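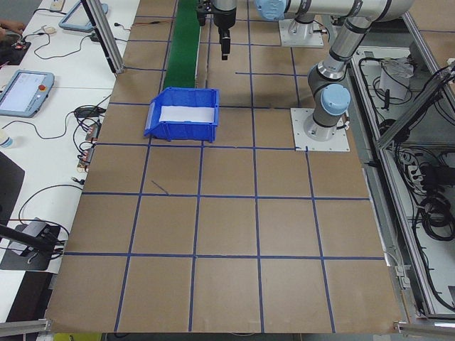
**Brukstead** is a parts-sorting and kitting works in the town of Ekstead, best known in its trade for the slow and rather careful way in which it brought collaborative robot arms onto its benches. The works employs 156 people, many of whom have been there long enough to remember when every kit was picked by hand from a wall of drawers, and it takes up the ground floor of a former thread mill on the river side of town.

## Background

For most of its life the company packed small hardware kits — hinges, brackets, spare fittings — for furniture makers. The work was steady but hard on the wrists and shoulders, and the late shift was always the difficult one to fill. A first attempt at automation, a large fenced machine bought secondhand, was given up after one winter. It did its one job well enough, but the kits changed too often for it, and the people working nearby disliked having to walk all the way around the fence to talk to one another.

## The Mestix line

The present system, known in the building as the Mestix line, was planned by Yae Sasaki, who had started at Brukstead as a packer and later trained as a technician. She asked for arms that could be taught a new job from a handheld pendant by the same people who used to do that job themselves. New layouts are tried first on a test bench, where a short conveyor, a bin and a surface marked off in squares with blue tape stand in for the real thing. The tape makes it easy to say where a part should go, and it peels up again when somebody has a better idea (which, by all accounts, is often).

The line itself has five stations and handles 428 kit types. Integration work was done by Sakamoto, a small firm that still sends an engineer each December to go over the wiring and the stop buttons.

## Effects on the staff

No jobs were cut when the line opened, though a good many changed. Packers became what the company calls bench leads, and each now looks after a station, teaches the arm its moves, and clears up after it when a part lands crooked. There are 64 bench leads at present. Most have said they prefer the new work, and sore wrists are a much less common complaint than they were.

Not everyone was pleased. Some of the older packers missed the easy talk across the table, and a few found the pendants fiddly and the training too quick. The course was lengthened after the first group went through, and a shared table was put back near the windows for rush orders and odd-sized kits, which are still packed by hand. Pay for bench leads was a sore point for longer, and was settled only when the role was given its own grade.

## See also

- Collaborative robot
- Kitting
- Teach pendant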